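Caring for table linen: washing, drying, stains and storage

Last updated: March 14, 2021

2,940 shares | 11 comments

Table linen fails at the folds and the edges long before the middle wears out. Most of the damage is done in the wash and in storage, and very little of it at the table. The notes below cover woven cotton, linen and cotton-polyester cloths. Wipe-clean coated cloths are dealt with separately near the end.

Before the first wash

Measure the cloth flat and write the figures down. Untreated cotton can lose several centimetres in length on the first hot wash, and a cloth bought with a short drop may end up too small for the table. If the drop is under 20 cm on any side, wash cool and line dry.

Test dark or printed cloths for loose dye. Wet a corner, press it between two pieces of white kitchen paper under a heavy pan and leave for ten minutes. Any colour on the paper means the cloth should be washed alone until the test comes up clean.

Wash temperature

Plain white cotton: 60 degrees, full cycle.
Coloured or printed cotton: 30 degrees, inside out if it has a hem that allows it.
Linen: 40 degrees, reduced spin.
Mixed fibres: follow the label. If the label is missing, treat as coloured cotton.

Do not fill the drum more than two thirds. A large cloth packed tightly comes out with hard creases that take longer to press than the wash took to run. Fabric softener leaves a film that reduces absorbency, and it should be left out for napkins altogether.

Stains

Blot first. Rubbing drives the stain into the yarn and raises the surface, which then shows as a dull patch even after the colour has gone.

Tea and coffee: cold water from the back of the cloth, then a little liquid detergent, left for half an hour.
Fat and gravy: washing-up liquid applied neat, worked in with a fingertip, rinsed warm.
Beetroot and berry: cold water, then oxygen bleach at the dose on the packet. Check the colour test first.
Candle wax: harden with ice, lift with a blunt knife, then iron through brown paper at a low setting.
Egg: cold water only. Hot water sets it.

Rings under bowls and mugs are usually a mixture of drips from the rim and grit from an unglazed foot. The drips wash out. The grit does not matter in itself, but it cuts the fibres each time the bowl is turned or dragged. Run a thumb round the foot of any heavy piece. If it is rough, rub it on wet 400-grade abrasive paper laid on a flat surface, then wash and dry it before use.
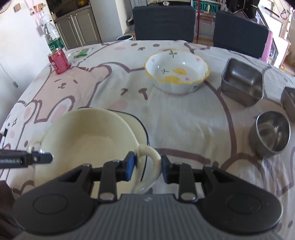
Large cream bowl with a navy rim, on a rabbit-print cloth.

Printed cloths need more care in this respect than woven patterns. Where the colour lies mainly on the face of the fabric, abrasion shows as pale spots. Lift dishes to move them. An underlay of brushed cotton cut 2 cm short of the table edge reduces the pressure and deadens the noise as well.

Drying and pressing

Dry in the shade. From June onwards, direct sun will fade pinks and mauves noticeably over one season on the line. Hang by the long edge with the pegs on the hem and pull the corners square while wet.

Iron linen damp. Iron prints on the reverse. Press hems first, then work from the middle outwards.

Storage

Roll cloths on a cardboard tube if there is room. If they must be folded, change the fold lines after each wash. Keep them out of plastic bags, which trap moisture and cause yellow marks.

Coated cloths

Wipe with a damp cloth and mild soap. Do not fold in cold weather. The coating cracks along the crease and cannot be repaired.

Comments

Okonkwo
The thumb test was useful. Three of our six bowls had a rough foot. The paper took the edge off in a minute or two.

Duma
What about cloths that are 100 per cent polyester? Mine holds on to gravy whatever I use.

Urner
Duma, neat washing-up liquid and leave it overnight. Not too hot or it creases for good.

Jamdale
I store mine over a trouser hanger with a towel on the bar. Takes less space than tubes.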